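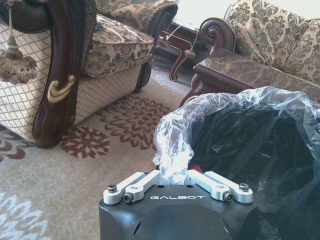 About Lamlow

Lamlow is a small home for people who write, or who keep meaning to. We began in April with 11 members and one shared fear, that somebody would ask us to read aloud. We now have 106, and most weeks there's a queue to read!

We run evening workshops, a slow book club and the Mandavmont Letters, our yearly collection of personal essays. The last one had 54 pieces in it, none longer than 600 words, and we loved putting it together - even the arguments over commas. 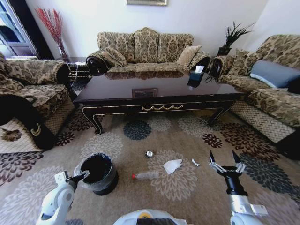
Patterned sofas and plenty of cushions.

You don't need a degree or a finished draft to join. Plenty of us still feel odd saying "I'm a writer" out loud, and we talk about that a lot (it helps, a bit). Beginners usually start with the Clakitz group, where you bring one page and get kind, useful notes back. If you'd like to come along, send us a few lines about what you're working on.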